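From: Elmarie Xaba
To: pedivstead-wearables list
Date: Saturday, February 12, 2022
Subject: Re: [wearables] Pliltemen sleeve, first week with the new firmware

Kwame Mahama wrote:
> Has anyone on the list got the Pliltemen sleeve pairing with an
> older phone? Mine connects, shows a battery level, then drops
> as soon as I open the translation screen. I'm on a five-year-old
> handset and don't want to replace it just for this.
>
> Also curious whether the live captions are any good outdoors.
> The store page says a lot about it and shows very little.
>
> Kwame

Hi Kwame, hi all,

Yes! I had exactly the same drop, and it went away once I turned off battery saving for the app and paired again from scratch. Forgetting the sleeve in the phone's Bluetooth list wasn't enough for me, I also had to hold the sleeve's button until the light blinked 3 times. After that it has stayed connected all week, and my phone is no younger than yours. Toàn Cao tried the same steps on his and got it going too, though he had to reinstall the app first.

For anyone who missed the start of this thread, the sleeve is the one that goes on your forearm, with a mic and a tiny speaker, and sends speech to the phone for captions or translation. I bought mine in August and it mostly sat in a drawer because the early firmware was so slow. The January update has changed my mind completely. Captions used to show up so far behind that the other person had finished and was waiting for me to answer. Now I can hold a normal conversation with my neighbor in Vietnamese, and he only laughs at me when I deserve it.

Outdoors it's better than I expected. I took it to the Kilwood market last weekend, which is noisy, and did a little test with Tùng Lương. He read me 87 short phrases off a sheet (prices, street names, food, that kind of thing) while we walked, and I marked the ones where the English made sense. The old firmware got 51 of them back in the fall. The new one got almost all of them, and most of the misses were street names, so I'm not going to hold that against it. Wind is still a problem – a gust straight into the mic turns everything into nonsense until it passes.
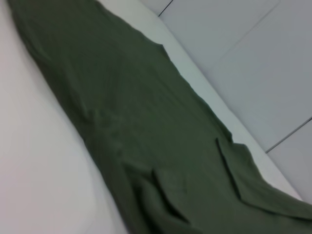
Dark green cloth on white

A few other things I've noticed, in no order. The vibration alert is much stronger now and you can turn it down under Comfort, not under Alerts where I spent ages looking. Battery is fine for me, I charge it overnight and have never run out by dinner. Switching languages by voice works, but only if you stop talking for a second first. And the text size setting finally sticks after you close the app, hooray!

Kiều Đồng asked off-list if it works without a data connection. Some of it does. You download a language pack at home and get captions and basic translation, but the speaker voice goes flat and robotic and longer sentences come out in pieces. I'd still grab the packs before a trip. Quách, the small caption app several of you like, also picks up the sleeve's mic now if you select it as an audio source, and I think it handles names better than the Pliltemen app does.

Kwame, if the steps above don't help, send me the version number from the bottom of the About screen. There were 5 builds in January and at least one of them had trouble with older phones, so you may just need the latest. I'd love to hear how you get on with it, and if anyone has tried it on a bicycle please write in, I'm dying to know what the wind does there.

Elmarie

--
To leave this list, send a blank message with "unsubscribe" in the subject line.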